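Search this site
Enter keyword
Go

Taking old office towers apart, one tray at a time

Shagufta Usmani has a rule for the first five minutes with a secondhand desktop: the side panel comes off and nothing else gets touched.

"You look first," she says. "See where the cables go and what's sitting on top of what. People want to start pulling right away."

Usmani runs the parts bench at Tinach, a small shop that takes in retired office computers and sells them on, either rebuilt or as parts. The shop got its latest load in March, when a bookkeeping firm called Gemitz closed one of its floors. There were 20 towers in that load, all business models with tool-free latches.

"I like those," she says. "You lay it on its side, the drive comes out on its rails, the cards come out at the back. I may not pick up a screwdriver until I get to the motherboard."

The order she works in rarely changes. Drive first, then any expansion card, then memory, then the processor. The power supply stays put unless it has failed a test.

Her coworker Nusrat Rind does the testing and the listings. Rind would prefer that the processor stay in its socket until a buyer asks for it.

"Socket pins bend," Rind says. "A board with bent pins is scrap, and I'm the one who has to write that down."

Usmani takes the point but still pulls them, since processors sell faster alone. What they agreed on was the tray. Parts used to go into a cardboard box, and a memory stick would end up under a hard drive. Now each kind of part has its own place.

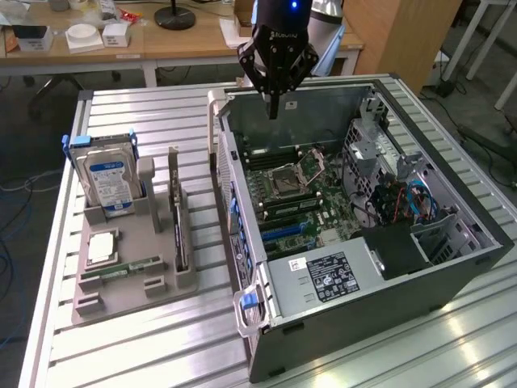 "The processor lies flat and the card stands up in its slot," Usmani says. "If a place is empty at the end, I know I haven't finished."

Memory gets tested in a machine the two of them call Cheema, after the customer who left it behind. A stick that passes goes in a bag with a label. A stick that fails twice goes to the recycler.

Asked what she would tell someone opening a tower at home, Usmani mentions the power cord. Unplug it, she says, then hold the power button down for a few seconds. Rind adds that a phone picture of the cables is worth taking before any of them are moved.

Neither of them keeps a desktop at home. Usmani has a laptop with a cracked hinge that she has been meaning to fix.

Recent stories
Tisen repair evening moves to a 6 p.m. start
What to do with a drive before you sell it
Which old cables are worth keeping
A beginner's guide to memory slots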